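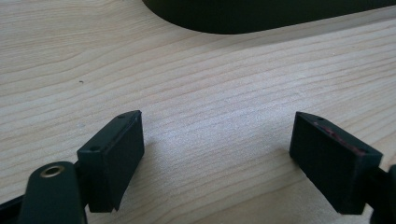

*A hand-held gripper over the bench top, pads open.*

## Shared workshops should keep their robot builds plain

The Kollimau workshop has 43 members and one long bench set aside for automation work. Since August it has been home to a two-finger gripper, built for use in the hand first and on an arm later. The design is by Selma Petkov and Radomir Petek, both of whom have day jobs that have nothing to do with machines. It is the view of this writer that their way of working deserves to become the rule for shared workshops, and that the present fashion for finished-looking home robots does those workshops some harm.

The case rests chiefly on the finger pads. In the Kollimau build they are plain blocks, fixed to the arms with ordinary screws, and a member with a hex key can change a pair in 4 minutes. The first drawings called for a moulded fingertip with a hidden clip. Mr Petek withdrew that version after two members, working separately, each broke the clip while trying to find out how it came off. The replacement is less handsome. It has been taken apart by a good many people and put back together by most of them.

A workshop is a place where the person who repairs a thing is seldom the person who made it. Commercial products can rely on a service desk. A shared bench relies on a drawer of screws and a notebook, and any part which cannot be understood with the cover off will in time be put on a shelf and left there. The Coltell arm bought by the workshop three years ago has gone exactly this way. Its case is glued, its manual refers the reader to a supplier that no longer answers letters, and it cost 769 euros. Parts for the gripper came to 405, including the spoiled ones.

Bent Grímsdóttir, who keeps the workshop's accounts and has a fair claim to be heard on the subject, takes the opposite view. In her written reply to the first draft of this essay she argued that plain builds take up too many evenings. Members, she wrote, join in order to make something move, and a bought arm will do that on the first night. There is force in this. Two of last winter's newcomers left before they had finished their first joint, and one of them said that he had expected to be programming by then. The answer may be to keep one finished machine for learning, on the condition that it can be opened.

A second objection concerns safety. Cyrill Hollenstein has pointed out that a home-built gripper carries no approval mark and that its closing force depends on whoever last adjusted the spring. The workshop now requires that the force be tested with a luggage scale after each adjustment and the reading entered in the notebook. It is a modest measure, and it ought to be stricter. A limit should be printed on a card at the bench, and no gripper should be fitted to a powered arm until a second member has signed the entry.

Marks and wear should also be treated more generously than they commonly are. There is a tendency, strongest before open evenings, to replace anything stained or scuffed so that visitors see clean parts. Stained pads still hold, and a worn edge tells the next builder where the load falls. At Kollimau, old pads are labelled and kept in a tin, and Ms Petkov consulted them when she redrew the inner faces.

Three changes are therefore proposed to the members. Fasteners on any shared machine should be of a type already held in the drawer. Drawings should be lodged in the workshop before the first part is cut. The Coltell arm should be opened, by saw if necessary, and its motors put to use in the next build, for which Mr Hollenstein has already offered a length of rail and the use of his drill press.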